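# The long life of good jeans

Abrehet Kahsay opened her repair shop in Brendley with one sewing machine and a borrowed ironing board. Now she has a waiting list, and on a Friday morning the counter disappears under other people's favourite trousers. I could have stayed all day!

She started by taking in hems for neighbours. Then somebody brought a pair with the knee gone, worn through after 22 years, and she was hooked. Her darning is gorgeous up close, tiny rows of thread that follow the grain of the cloth, and she'll match the colour or clash with it, whichever you fancy.
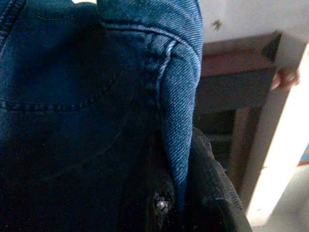 Most jobs cost $25 and take a week, longer in February when the uni crowd comes back. Crotch seams are the big one, then belt loops. Her friend Antonina Hladun comes in to do zips, a job Abrehet loathes — "I'd rather unpick a tent," she told me — and the two of them argue happily about needle sizes.

What I loved most was the Saturday class, 9 people squeezed around a table, all learning to patch from the inside. I took along an old pair of my own and went home with one knee done and the other still pinned.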